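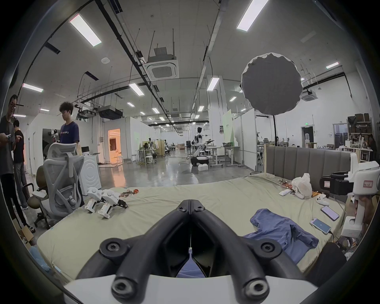 Lenanthorpe clears its beds for winter coat swap

November 22, 2020

Households in Lenanthorpe are being asked to look at the one surface in the house that everybody tidies and nobody ever keeps tidy: the top of the bed.

The Drirkwood reuse shop on Lau Street has started its winter collection, and this year it wants more than coats. Shirts, spare chargers, old phones, game controllers and the cables that once belonged to something are all welcome, provided they arrive sorted. Last March's collection did not arrive sorted. It arrived in bin liners, and the shop was still untying a knot of leads in the summer.

The advice in the leaflet now going through letterboxes is to do the sorting on a made bed. Put a plain sheet on, tip out the drawer, and deal with whatever lands there before anyone needs to sleep. The shop claims this works better than the kitchen table, where things can be pushed to one end and eaten beside for a month.

The leaflet suggests starting with clothes, as they take up the most room and hide the rest. A shirt should be folded or hung straight away. A shirt left in a heap, it says, will have a phone under it by teatime. Phones and controllers go together near the headboard, each with its own lead if the lead can be found. Loose cables should be coiled and tied one at a time. Plastic bags may be used for small parts but must be labelled, and "bits" is no longer accepted as a label.

Anyone handing in a phone is reminded to wipe it first and take out the card. The shop would also like people to check that it is the old phone they are giving away. It had 2 anxious callers on that subject in the spring, one of them ringing from a neighbour's landline.

Clothes will be sold from the rail at the usual prices. Electrical items go to the Jestero repair bench at the back, where they are tested before sale, and anything past saving is stripped for parts. The bench hopes to take in up to 1000 items before the collection closes, a figure that sounds bold until you have opened the average Lenanthorpe sideboard.

Items can be left in the porch in a closed box, with one box per household per visit. The porch holds 22 boxes, and when it is full it is full – please take yours home again and do not balance it on the wall. Mattresses, pillows and headboards cannot be accepted, however much tidier the room might look without them.

Leaflets are available from the shop and the library. The sheet you will have to find yourself.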